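Grovham Workshop Notes: Part Dropped or Jammed at the Fixture Board

Revised July 5, 2021

These tips apply to benches where a gripper arm places parts into a slotted board. They were drawn up after a jam in November, when an arm continued to press on a part that had caught at the mouth of its slot. The board cracked and one finger pad tore loose. No person was hurt.

Stop the arm at the first sign of a misfit. Press the stop button, wait 10 seconds, and confirm that the status light is off before reaching toward the fingers. A paused program is not a stopped arm — it may resume without warning.

Do not pull on the part while the fingers are closed on it. Open them from the hand control first, and check that there is a clear gap on both sides.
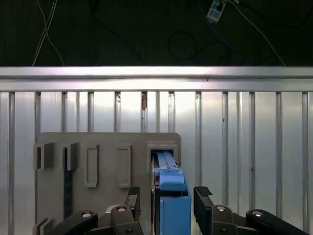
Fingers open on both sides of the blue block, with the block partly inserted in its slot.

Once the arm is locked out, draw the part straight back by hand. Rocking it from side to side spreads the slot walls, and a spread slot will jam again. Look inside the slot with a flashlight for chips or grit, and remove them with a dry brush.

Wipe the finger pads with a damp cloth every 200 cycles and replace them when the raised pattern is worn smooth. Oil and spray cleaners must be kept off the pads.

Cables on the floor near the bench should be routed clear of the operator's path before work restarts.

Run the first 10 cycles at low speed with one hand near the stop button. Record the cycle count and the slot concerned in the bench log. Damaged boards are to be tagged and returned to the Grelari parts counter — they should not be glued.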